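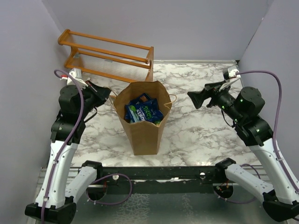 **Savalero: film-aware grasp selection for two arms**
Final report, Robotics Software Studio
Sirkka Halonen, Ibarra Lab

## Summary

Savalero is a small software stack that decides where a two-fingered gripper should close on soft plastic packaging, and which of two arms should do it. I wrote it over one semester on top of the lab's existing planner (Zaren) and logger (Ernilov). It takes a fixed camera view for the coarse layout, a wrist camera view for the final approach, and produces a ranked list of pinch candidates that Zaren can turn into motion.

Over the final test set of 40 picks it lifted and placed the requested package 31 times. The baseline I inherited, which aims for the centroid of the segmented object, managed 18 on the same layouts. I'm really happy with that! There is still a nasty cluster of failures when packages overlap, and a good part of this report is about those.

## Why snack packets

I started out wanting to do rigid boxes, and changed my mind in the second week after watching the centroid baseline try a lolly bag. The fingers came down on the fattest part of the bag, the film slid out sideways, and the planner cheerfully reported success because the fingers had closed to the expected width. Everything about that interested me. The shape changes when you touch it, the colour changes with every crease because the film is so glossy, and the printing on the front is full of strong edges that have nothing to do with where the object ends.

Packets are also cheap and easy to replace, and you can put them in a paper bag, in a bin, or in a pile and get a different perception problem each time.

## What was there already

Zaren does collision-checked motion for both arms. It accepts a target pose for a gripper and a short list of fallback poses, tries them in order, and returns a joint trajectory or a reason it couldn't find one. I didn't touch its internals except for one patch, described under Arm choice.

Ernilov records everything: joint states, gripper width, motor current, camera streams, and any message a node cares to publish. Its playback mode was the single most useful tool I had. I could re-run a bad pick through new perception code in the evening without going near the hardware.

## Pipeline

The code is four nodes, each a separate process:

1. `coarse` runs on the fixed camera and gives object masks plus a rough 3D position for each.
2. `choose_arm` picks left or right.
3. `film` runs on the wrist camera of the chosen arm once it reaches the hover pose, and scores pinch candidates.
4. `close` executes the final descent and decides when to stop squeezing.

I had hoped to do steps 1 and 3 with one model. It didn't work well. Packages that fill most of the wrist view look tiny from outside, and the shared model ended up mediocre at both. Splitting them also meant I could retrain `film` alone, and I did that a lot.

### Labels

`film` was trained on 1019 wrist frames that I labelled by hand using a little browser tool. Each label is a short line segment across a place I'd be glad to pinch, with a score from one to three. A crimped seam standing proud of the surface gets three. A fold that looks like it has some slack behind it gets two. A flat, tight panel gets one, and only if nothing better is in view.

My early labels were inconsistent. For the first few hundred frames I was marking where the *object* was and not where the *film* was free, and the model learned to love logos. I threw those labels out and did them again. If you're taking this project over, please read `labelling_notes.md` before opening the tool – it has the awkward cases with sketches.

### The logo problem

Bold lettering gives a lovely crisp gradient, and so does a real fold. In grayscale at low resolution the two are hard to tell apart, and my first network couldn't. Two changes helped.

The first was feeding in a pair of frames taken from slightly different hover positions. Print moves with the surface it's on, but a glossy highlight along a fold slides as the camera moves. I don't compute anything explicit from this. The two frames are simply stacked as channels and the network sorts it out.

The second was a print-swap augmentation. I cut printed areas from one package and warp them onto another, leaving the labels where they were. The results look ridiculous, and validation precision on the top candidate went from 0.61 to 0.78.

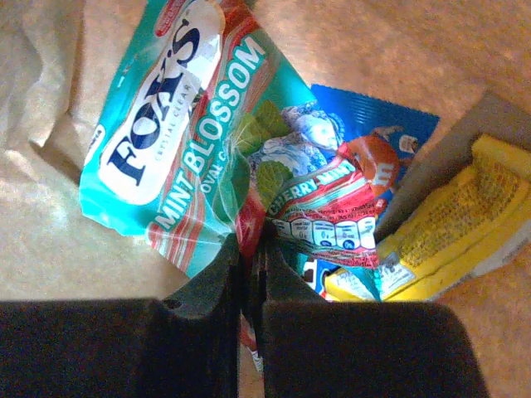

*Wrist view over mixed film packaging: a teal Fox's bag, a red Cherry Mint wrapper and a blue M&M's bag, with a yellow package partly in the gray container.*

Clutter like this is the hardest input `film` sees. There are seams, ribbon stripes, big letters and reflective streaks all in one crop, and the fingers themselves take up the bottom of the view. The fingers are masked with a fixed polygon per gripper opening. I tried learning that mask and gave up, as the polygon takes an afternoon to measure and never changes unless somebody bumps the camera mount.

## Arm choice

The original rule was "nearest arm wins". It's a fine rule until the nearest arm has to reach across something upright, and then Zaren spends ages hunting for a path and comes back with an elbow-up contortion that blocks the other arm.

`choose_arm` now asks Zaren for a cheap feasibility check on both sides before committing. The check runs at coarse resolution with a hard limit of 100 ms per arm. If both sides pass, I take the one whose approach direction lines up better with the opening of the container. For a paper carry bag standing upright with its handles up, that alignment matters a great deal, because a finger that comes in at a slant will hook a handle and drag the bag along with it.

My patch to Zaren adds an early exit to the feasibility call. Before, a timeout was reported with the same code as a collision, so I couldn't tell "no" from "don't know". They are now separate, and a "don't know" on both sides triggers a re-hover instead of an abort.

## Closing

The centroid baseline closed to a target width. Film has next to no thickness, so a good pinch and a complete miss both end with the fingers nearly touching. `close` looks at motor current over the last part of travel instead, then does a short test lift and compares the wrist image before and after. If the patch between the fingers hasn't moved relative to the gripper, and the background has, we call it held.

This test lift costs time on every pick. I tried skipping it when the current signal was strong, and I put it back on Thursday of the last test week after two runs where a finger pad had caught on the floor of the container and produced a beautiful, convincing current curve with nothing in the gripper.

## Timing bugs

I lost more days to this than to any of the learning work, so it gets its own section.

The wrist frames were being stamped when they arrived at the node and not when they were captured. When the arm was still, it made no difference. When `film` ran during the tail end of the hover motion, the candidates were projected through the wrong arm pose and landed to one side, always in the direction of travel. I convinced myself for a week that it was a hand-eye calibration error and recalibrated three times.

What gave it away was plotting the offset against joint speed in Ernilov. It was a straight line through zero. After that the fix was short: use the capture stamp from the driver, interpolate the joint states to it, and refuse any frame that has no joint sample on both sides. I also added a check at startup that prints the stamp delay for each camera, and it has already caught one swapped cable.

## Results

Ernilov holds 2237 pick attempts from the whole semester, most of them from development and made with code that no longer exists. I use those only for debugging. The numbers below are from the final set, with the code frozen and each layout reset by hand to match a reference photo.

| Layout | Picks | Baseline | Savalero |
|---|---|---|---|
| Single package, open floor | 10 | 7 | 9 |
| Upright paper bag | 10 | 5 | 9 |
| Gray container | 10 | 4 | 8 |
| Overlapping pile | 10 | 2 | 5 |
| Total | 40 | 18 | 31 |

The paper bag row surprised me. I expected the walls to cause trouble, but packets in a bag tend to stand on end with their tops exposed, and a top seam is about the best target `film` could ask for.

The pile row is where the work remains. Of the five misses, three lifted the wrong package: the pinch itself was good, on a fold belonging to the neighbour. One lifted two at once. One was a plain miss on a highlight.

Ten picks per row is a small sample and I wouldn't lean on the difference between, say, eight and nine.

## What I'd do next

- Pass the object identity from `coarse` down into `film`. At present the wrist node scores any film it can see, and ownership is settled by a nearest-mask lookup that falls apart in piles.
- Use the second arm. Both are there, and for the double-pick case one could hold the lower package while the other peels the top one away. Zaren can already plan for the pair, but I have no good way to propose the hold point.
- Speed up the test lift. The image comparison waits for the arm to settle, and with the timestamps fixed it may not need to.
- Relabel the oldest surviving frames with the score-three rule applied properly.

## Running it

Start Ernilov first, then Zaren, then `savalero up`. Wait for the stamp delay table to print before sending a request. `savalero replay <session>` runs `coarse` and `film` on recorded data with no arms connected, and it's the best place to start for anyone new to the code. The trained weights and the frozen config for the table above are tagged `final-report` in the lab repository.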